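Module 3: Gathering Demonstrations for a Learned Policy
Course tutor: Mererid Dafis

3.1 What counts as an example
An example is one complete attempt at a task, recorded from the first movement of the arm to its return to rest. The Wodanico set used in this course holds 2535 examples, all gathered by hand guidance in domestic kitchens. Attempts that end early are kept and marked as incomplete. They are not to be deleted.

3.2 The wrist view
The wrist camera travels with the gripper, so the fingertips stay in a similar place in every picture while the worktop changes beneath them. Students should check this view before each session — a shifted mount will spoil the whole batch. 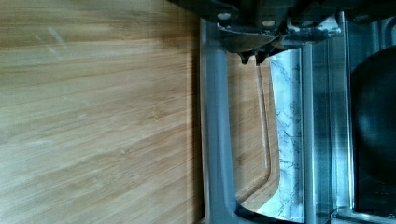

Figure 3. Wrist view over a kitchen surface: closely spaced fingertips near a narrow bamboo board and a marble-patterned strip, with stainless steel to the right.

Surfaces matter more than beginners expect. Polished metal throws back streaks of light, and the gripper darkens whatever lies under it. A policy trained on one plain table has met neither. Each group must therefore record on at least three different surfaces.

3.3 Coursework
Each group submits nine examples with a completed log sheet. Logs are to be sent to Tariq Usmani by Sun 4 September. Reading: Toledo and Bouchard, course reader, section 9.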